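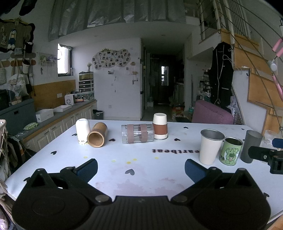

The table with the hearts on it.

WUNPORT FILM SOCIETY
Minutes of the general meeting, March 12, 2006

Present: 15 members, which is a quorum with one to spare. Valtteri Hakala in the chair. Csizmadia took the minutes and is responsible for their tone.

1. Minutes of the last meeting
Approved after the word "shouting" in item 4 was changed to "discussion."

2. Matters arising
The letter to the distributor about the missing third reel of the October show has been answered. They are sorry. They did not say where the reel is. Trikalska pointed out that several people told her they liked the film better that way. Noted.

3. Attendance
Hakala reported 1072 tickets sold over the season, a record for the society. Trikalska asked if this included the night the heating failed and everyone was let back in free the following week. It did. Hakala was asked to recount and said he would prefer to enjoy the number for a while first. Recount due at the next meeting.

4. Fall program
Two proposals were on the table.
(a) Silent comedies with live piano. Popular in principle. The pianist has gone up in price and the piano has gone down in tune.
(b) A season of disaster movies, suggested by Trikalska, who brought a list. The list was long and was read out in full.
Vote: seven for (a), six for (b), two abstaining on the grounds that they had stopped listening. Proposal (a) carried. Trikalska asked that her disappointment be recorded. It is recorded.

5. Projector
The lamp is nearly finished. Fitomby has quoted for a new one and for a full service, and the second figure caused a silence. Agreed to buy the lamp now and look at the service after the summer. Csizmadia to order.

6. Opening credits slide
The slide thanking our supporters still thanks a shoe store that closed. Hakala to fix. This item also appeared last year, in the same words.

7. Talking during the feature
A complaint was received about a running commentary from the back row. The back row was present and defended itself at length. Agreed that the pre-show announcement will now ask for quiet "from all rows."

8. Any other business
Csizmadia asked whether the society has a position on subtitles over white backgrounds. It is against them.
A member asked if meetings could be shorter. Discussed for twenty minutes and held over.

Next meeting: same room, before the spring double bill. Trikalska will bring a shorter list.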